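4.2 Pad compliance and slender objects

The claim most often made for soft textured pads is that they forgive poor alignment. We took this claim as our starting point and tried to find out how much of it survives contact with cutlery. The kitchen material was collected with hand-held grippers of one linkage type, with one pad type throughout, and the pad comparison itself was then run on the bench at Stoltley with the Siruretti arm. 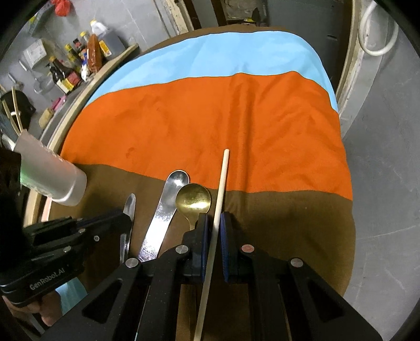
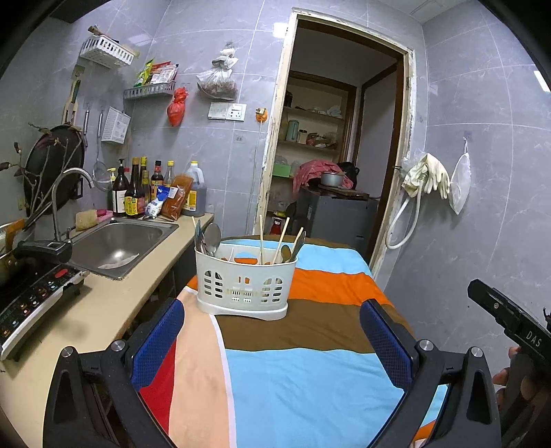

Figure 5. Views from a hand-held gripper during the kitchen sessions. In both, two-finger grippers with blue inner pads are used around metal utensils and wooden chopsticks on a table or narrow surface with a banded cloth cover.

Most published comparisons of pad materials use blocks, cans and fruit, and we think this choice flatters the pads. A block presents a flat face to each finger, and almost any surface with some give will hold it. Utensils are a different matter. The chopstick between the fingers in the first view of Figure 5 lies at a slant to the gripper, with a gold-colored spoon right beside it, and a controller that closes on the chopstick must decide whether to turn the wrist first or trust the pad to absorb the error. The vendor literature we were given recommends trusting the pad. Our bench results do not support that advice for anything as thin as a chopstick.

We compared two pads, the textured one and a plain silicone sheet cut to the same outline by Lleucu Ellis. Each was mounted on the same pair of fingers and driven by two controllers: the stock position controller supplied with the arm, and the Prydderch controller, which regulates closing force from motor current. Approach angle was varied in 5 degree steps starting from square alignment. A grasp was scored as held if the object stayed within the pads through the lift and the return.

Under the stock controller the textured pad looked clearly better. This is the result we expected to report, and an early draft of this section reported it. Branwen Mathias then pointed out that the textured pad is thicker, so that the same commanded closing position squeezes the object harder. When we shimmed the plain pad to match, the advantage at small angles nearly disappeared. With the Prydderch controller, where force is set directly, we could not separate the two pads at all on spoons, and on chopsticks the difference changed sign between repeats. We are therefore unwilling to attribute the original gap to texture.

What did matter was crowding. Utensils standing together in a caddy, as in the second view of Figure 5, leave little room for a finger to pass between handles, and here the width of the fingertip decided most outcomes before the pad touched anything. The thicker pad was at a disadvantage in our mock-up of this arrangement. It tended to catch a neighboring handle on the way in, and the force controller read this contact as the start of a grasp and stopped early. The stock controller pushed through, which scored well and bent a spoon. Readers who rank controllers by success rate alone should consider what a high rate is hiding in a case like this.

We also looked at whether the camera view could be used to correct the approach angle before closing. Iestyn Gape fitted a line to the visible part of each utensil and passed the angle to the wrist. On matte wood this worked tolerably well. On polished metal it was unreliable — glare of the kind seen on the broad silver utensil in the first view breaks up the edge, and the fitted line can jump to the boundary of the highlight. Filtering over time helped on the bench, where the light does not move. We have no evidence that it would help in a kitchen, and the Pririnora simulator, which renders metal as a uniform gray, is of no use in settling the question.

Two cautions apply to everything above. Our bench utensils were bought as one set and so share a handle profile, and a flatter or heavier set might favor the textured pad after all. The person scoring the grasps could also see which pad was fitted. Wyn James rescored a portion of the trials from recordings with the fingertips masked, and disagreements clustered at the steeper angles, where an object often rotated in the fingers without falling. Whether a rotated spoon counts as held depends on what the robot is supposed to do next, and we have not found a pad study that states its rule for this case.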